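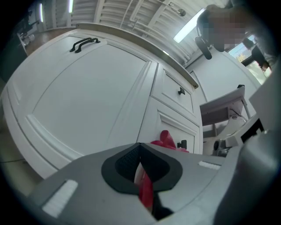
White cabinet with raised door panel and black handles.

Susora client newsletter, 2 Jun 2019

Flornitcombe advises Tanui on sale of warehouse leases

Our firm Flornitcombe has advised the storage company Tanui on the transfer of 61 warehouse leases to the property group Skustgate. The agreement was signed in May, after five months of negotiation between the parties.

The work was led by Stavros Tzavaras, partner in our real estate team. He was supported by colleagues from the tax and employment teams, who joined when it became clear that part of the staff would move to the buyer together with the buildings.

The main difficulty was the consent of the landlords. Many of the leases were old and did not say clearly if the tenant may transfer them to another company. For each of these our team had to write to the landlord and agree on a separate letter. In total the file had 2,810 documents, and 2,285 of them had to be reviewed again after the buyer changed its financing - this was not planned at the beginning, and it took most of the spring.

"The client wanted one closing for all sites, and we are glad that it was possible," said Stavros Tzavaras. "I would like to thank the lawyers on the other side also, who answered us always quickly and with good will."

Tanui will continue to operate its remaining sites under its own name. Skustgate takes over the rent payments from the date of closing.

Clients who hold older commercial leases are welcome to contact the real estate team for a first review of the transfer clauses. Please send a copy of the lease and all later amendments with your message - without the amendments we can give only a general answer.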